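Workshop > Laundry Bench > Software Tips

Getting two arms to fold jeans without losing your temper

Jeans are the garment everybody tries second, after a towel has made them overconfident. A towel has four corners and no opinions. Denim has seams as stiff as rope and a waistband that remembers being worn. These are notes from the Clanholm bench, mostly about the software, and mostly learned by doing it wrong in June.

Plan both arms as one thing. Two planners that politely take turns will still cross elbows over the fly. Lorena Domínguez wrote ours as a single planner with one clock, and the arguing stopped, at least between the arms.

Pick the hem by its edge, and forget color. Blue on blue tells the detector very little once a leg is doubled over. Orange topstitching is a gift if your jeans have it, so let the vision code look for the thread and work out the seam direction from there. Black jeans with black thread are a separate hobby.

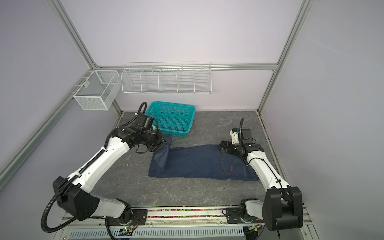
Let one arm hold while the other lifts. Put the holding grip near the waistband, where the cloth is heavy, and have the planner treat it as a fixed point until the fold is laid down. If you release early the whole pair comes along for the ride, and your log will cheerfully report a completed fold.

Cap the lift height. Ours is set to 30 centimeters in the config file. Chun-hung Lau once left the field blank, and the software took blank to mean unlimited.

Put the wrist cable in the collision model. A fat cylinder is good enough. Leave it out and the planner will find the one shortcut that goes through it.

Look again after every fold. Jusonitz, our planning tool, would love to compute all 3 folds up front and play them back like a piano roll. Denim springs open a little when you let go, so the second fold is aimed at jeans that no longer exist. Take a new picture, rebuild the outline, plan the next fold only.

Mask everything past the edge of the table surface. A finder that hunts for small bright shapes will happily chase beads and grit in a rail. Draw the mask by hand, save it with the camera calibration, and redo it whenever someone bumps a camera and says they didn't.

Watch for glare on polished tops. The segmenter sees a white patch next to blue cloth and draws the hem around it. Lower the exposure before you retrain anything. Pei-shan Hsueh retrained first and has 102 checkpoints to show for it.

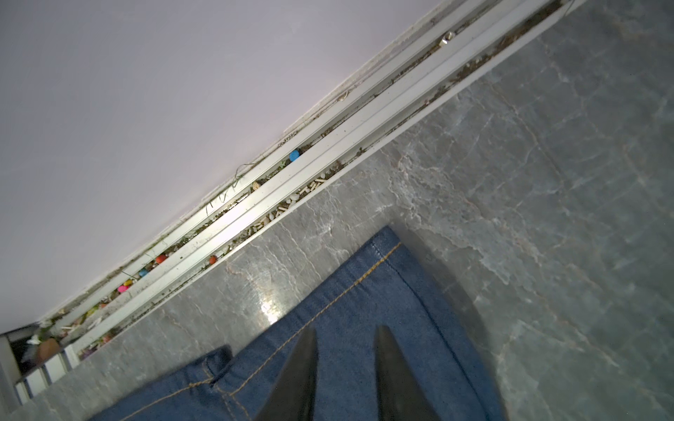
Do I need depth from the wrist camera, or will plain color do?

Plain color will do for finding seams and lining up the approach. For closing on the cloth you want depth or a touch signal, as a single layer and a double layer look the same from straight above. If you have neither, come down slowly and stop on motor current.

Name your saved poses like a grown-up. "home2_final_new" is how you drive a gripper into a basket.

Keep the failed runs too. Kwok-wai Poon sorts ours by which fold went bad, and the first one wins by a mile.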